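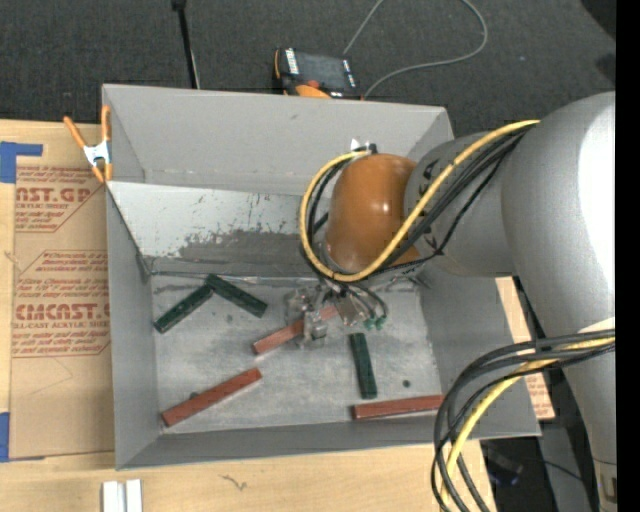
Green and reddish-brown blocks on the floor of a grey bin.

Sorting blocks back into their sets

Empty one bin at a time. Tip it out and you will lose pieces under the bench, so lift the blocks out by hand.

1. Take out one colour first, then the other. Stand them on end in a shallow tray.

2. Wipe each block with a damp cloth. Leave them to dry before you stack them — damp ones mark each other.

3. Check the corners. Chipped blocks go in the Dirnley box, to be sanded on Friday.

4. Brush out the bin, working from the back wall towards you. Scuffs on the sloping panel can be left alone.

5. Write the set number on the lid. Sets from before 2003 have no number, so ask Shirley Doucette.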